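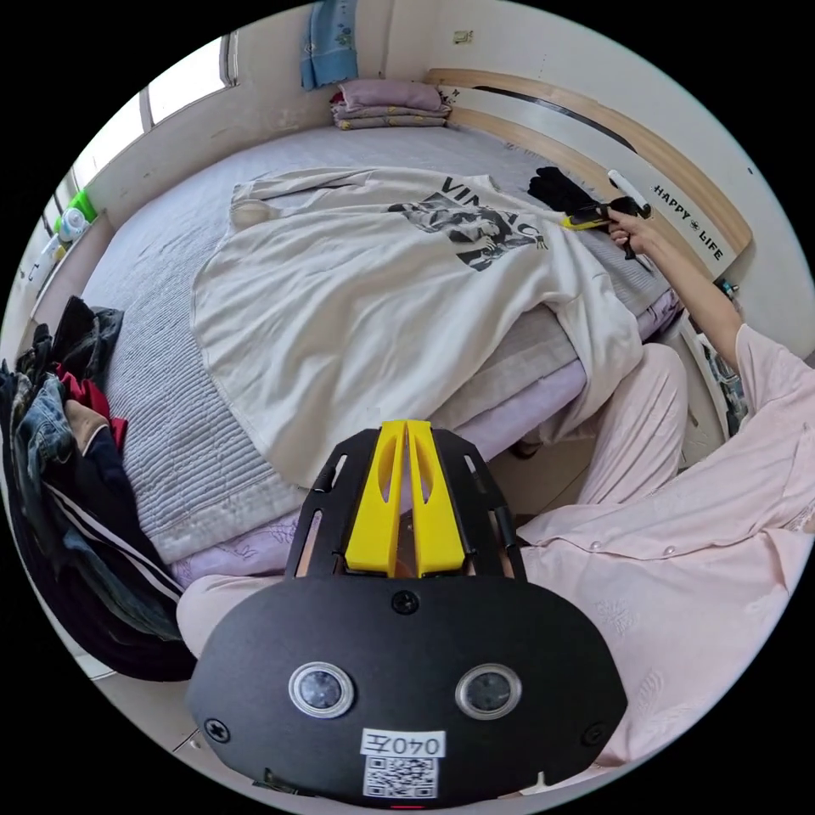 Fixing a left gripper that stops closing partway through a fold

I fold a lot of laundry with hand-held grippers these days, all of it for the Cemcombe folding set, and the failure that has cost me the most takes is a dumb little one. You squeeze, the yellow fingers come most of the way together, and then they hang there with a gap just wide enough for a t-shirt hem to slide right out. My log says closed. My shirt says otherwise!

It got me at take 2105, on a big VINTAGE tee spread across the bed, and I went down every wrong road first (new batch of settings, restart, a lot of muttering). Nusrat Saha finally told me to look in the slots. Lint, packed in like felt.

What I do now:

1. Stop recording and power the gripper down. Please don't skip this one — I got a finger pinched at Grostidgate in December and it hurt for days.

2. Hold the gripper up to a window and look down the slotted side rails. Dark fuzz on black plastic is really hard to see under a ceiling light.

3. Work the lint out with a dry, soft brush, starting at the base of the fingers. No oil. I tried oil once and it glued everything together, plus it left a spot on a pillowcase.

4. Check the screws on the front plate. Snug is plenty. If one is loose the plate can shift a hair and the fingers rub.

5. Power up and open and close it 15 times with nothing in it. Watch the fingertips, not the readout.

6. Now try a thin hem, then a folded one. If the thin one slips, go back to step 3.

If it still hangs after all that, tag it and send it to Wallner for a new spring. I've had 3 go back so far.

Oh, and go back through your earlier takes too. I had to throw out 26 where the left side was already slipping and I'd blamed my own hands.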